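**Comparing two sets of fingers for hand-held grippers: how to make the test fair?**

posted by pinecone_lab, 23 June 2025

Good day everybody. I am comparing two finger designs for hand-held grippers, the Greleo and the Adwood. The task is opening and closing the door of a small refrigerator. It is a glossy black one and it stands on a round white table, with a vase of flowers on top. The flowers stay there during all the trials, so that every trial has the same starting view.

Each gripper carries a cube with printed markers, and the position is calculated from these markers. One hand goes to the door side, the other stays lower on the opposite side.

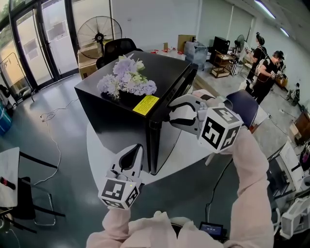
I did 15 trials with the Greleo fingers and 15 with the Adwood fingers. With Greleo I had 11 good openings. With Adwood I had only two, which surprised me very much, as their pads are softer and I expected the opposite. In most of the bad trials the finger slides along the door and does not come behind it.

I also lose the marker position sometimes when I turn the wrist. I do not know if this is the fault of the markers or of the shiny door. The camera on the gripper sees the door, the other gripper and also a lot of the ceiling with its lamps:
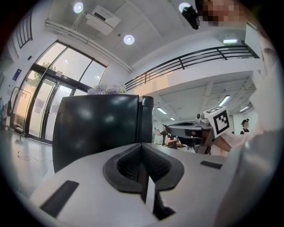

*View from the left gripper, with the other marker on the right side.*

My questions are two. Is it correct to compare the fingers when I am the same person in all trials, and I did all Greleo first? And what can I do about the lost markers?

Thank you in advance for each hint.

---

**Jolanta Marciniak**

Your order of trials is the first problem. If you did all Greleo first and all Adwood after, your hand was tired in the second half, or you had a new habit that fits only to Greleo. Please mix them. I write the names on paper cards, shuffle them and follow the cards, even when it is boring to change the fingers so often. It takes me 54 seconds to change one pair with the small hex key.

Next, check how far the finger opens. Soft pads are often thicker, so the free gap is smaller with the same trigger travel. Measure the gap with a caliper for both designs before you say that one material is worse.

About the markers: shorten the exposure and make the room light stronger if you can. Blur during the wrist turn is a more common reason than reflections. To test it, cover the door with matte paper and repeat the same movement. If the loss stays, the door is innocent. 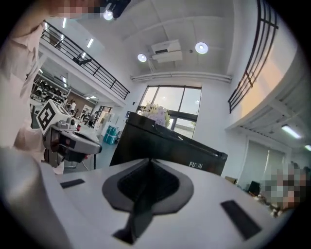

How many trials do you need before the difference between two fingers means something? With a difference as big as yours, 15 mixed trials for each design are enough for a first decision, but for a small difference I would do many more and spread them over several days.

---

**old_bracket**

get the Sadeghi ones, way better grip. had Muteck before and threw them out in March

---

**tomtom_servo**

I agree with the paper cards. I would add one thing: write down in which way each trial fails. "Slides on the door" and "marker lost" are different failures, and only the first one says something about the fingers. If you put both into one number, you can reject a good finger for the fault of the camera.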